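How a Ballpoint Pen Works
Feltholm Science Pages for ages 8 to 11

A ballpoint pen is a simple machine. It moves thick ink from a narrow tube onto paper in a thin, even line. It does this with a tiny metal ball.

The parts

Barrel: the outer tube that you hold. It is usually plastic and can be round or six-sided.
Refill: the thin tube inside the barrel. It stores the ink.
Socket: a small metal cup at the end of the refill. It holds the ball in place but lets it turn.
Ball: the rolling part. It is often less than one millimetre across.
End cap or plug: closes the top of the barrel. Some pens have a push button there instead.

What happens when you write

When you press the pen on paper and move it, the ball rolls. The side of the ball facing into the refill picks up ink. As the ball turns, that inky side comes around to the outside and touches the paper. Some of the ink stays behind as a line.

The paper has to grip the ball a little. This grip is called friction. On very smooth surfaces, such as glass or shiny plastic, the ball may slide without turning, and the line has gaps in it or does not appear at all.

Why the ink does not pour out

Ballpoint ink is thick, more like honey than water. The gap between the ball and the socket is very small, so the ink can only leave as a thin film on the ball. Gravity helps to keep ink against the ball. If you write on a sheet of paper held against a wall or ceiling, the ink can move away from the ball and the pen stops working after a while.

Colour on the outside

Many pens have a white barrel with a coloured band, cap or plug. The colour often matches the ink, but not on every pen, so test it on scrap paper first. A slim white ballpoint can have a royal-blue band near its top end and a white, rounded end cap above the band. 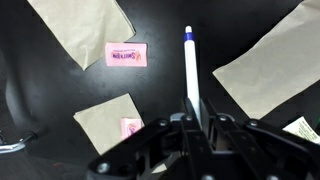 Try it: the surface test

You will need a ballpoint pen, a sheet of writing paper, a piece of baking paper and a piece of cardboard.

1. Draw a straight line 20 centimetres long on each surface. Press with the same force each time.
2. Look for gaps in each line.
3. Rub each line gently with a fingertip after 19 seconds and check for smudges.
4. Record your results in a table with one row for each surface.

Words to know

Friction: a force that acts when two surfaces rub together.
Viscous: thick and slow to flow.

Page updated 13/02/2022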